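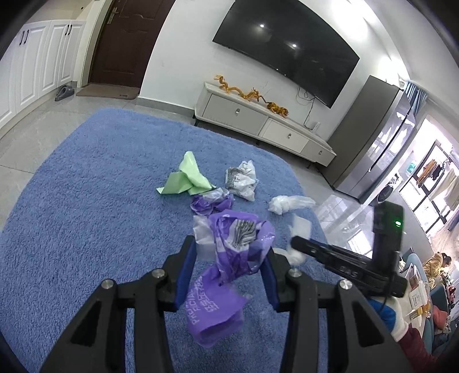 Page last changed: June 19, 2026

Lundley Home Forum > Cleaning & Tidying > Snack bags all over a shag rug, need a system

pollywax
Posts: 27
ok quick one bc I have to leave in 16 minutes. Living room rug is blue, shaggy, big, covers most of the floor. Every single evening it ends up with crumpled bags on it. Purple one, light green one, white ones. Picking up the bags is easy enough. The see-through plastic is what gets me, it sinks in the pile and I find it with my foot. Pic is at the top. How do you all deal with this, do I vacuum first or after, and where do you put a trash can in a room like this? TV cabinet on one wall, built in cabinets by the door, fridge on the other side.

gridley_b
Posts: 106
After. Always after. Plastic film in a vacuum hose = bad afternoon. Ask me about my Nemex.

pollywax
Posts: 27
what happened with the Nemex

gridley_b
Posts: 106
Candy wrapper, sideways, right behind the brush roll. Smelled like burning. Took the whole head apart on the kitchen floor, had two screws left over. Still runs.

moth_and_rye
Posts: 95
Trash can goes by the fridge. Snacks come from there anyway so you walk past it both ways. Small one with a lid, not a step can, those creep across tile.

Also flatten the bags before tossing. Fold in thirds long way, then tie. Takes up nothing.

tallowhill
Posts: 16
Disagree on the can by the fridge. No one eating on a rug gets up to walk to the fridge. Put a basket ON the rug or right at the end of the tv cabinet. I know its ugly. Ours is a Pollora wicker thing with a liner and it works fine, been there since May.

moth_and_rye
Posts: 95
An open basket of chip bags in the living room. no thanks. Ants.

tallowhill
Posts: 16
you empty it. every night. same as a can

gridley_b
Posts: 106
Could just not eat in there

pollywax
Posts: 27
not happening lol. House rule was tried, lasted one weekend

sudsy_corner
Posts: 95
Shag owner here, cream colored, pray for me. What I do

- big stuff by hand first
- then go over it with a rubber squeegee, short strokes toward you. pulls up the little torn off corners and the clear bits
- get down low with a flashlight, clear plastic shines
- vacuum last, suction only, brush roll OFF if yours lets you. shag wraps around the roller

Once a week I drag it outside and shake it. Crumbs you would not beleive.

pollywax
Posts: 27
squeegee like a window squeegee??

sudsy_corner
Posts: 95
yes. Dollar store one. Stiff rubber edge, the floppy ones skate over the top.

moth_and_rye
Posts: 95
Second the squeegee but go easy if the rug sheds. Mine was an Atanasov and it came up in handfuls, had a bald patch by the sofa. Rug rake is gentler.

tallowhill
Posts: 16
rakes miss the film, goes right between the teeth. tried it

moth_and_rye
Posts: 95
Depends on the rake.

gridley_b
Posts: 106
More important question where did the gold dragon come from. I want that for my tv cabinet.

pollywax
Posts: 27
wedding gift! Weighs a ton, and yes I dust it, with a paintbrush. All the little grooves. Different thread

sudsy_corner
Posts: 95
Oh and recycling, check before you sort them. Our pickup won't take crinkly snack bags at all, went in the regular trash the whole time. Yours may be diffrent. The store dropoff near me takes clean clear film but not the printed shiny kind.

pollywax
Posts: 27
Good to know, had them all in one sack. ok going with basket at the end of the cabinet, lid on it so moth doesnt yell at me. Squeegee tonight.

moth_and_rye
Posts: 95
Lid is fine. Still think fridge.

tallowhill
Posts: 16
report back

pollywax
Posts: 27
Update. Squeegee works, kind of gross what came out. Hair, rice, two torn corners off who knows what bag, an earring back. Arms hurt. Basket has been used once and then someone put a sock in it

gridley_b
Posts: 106
thats how ours started too. check it for remotes before you empty it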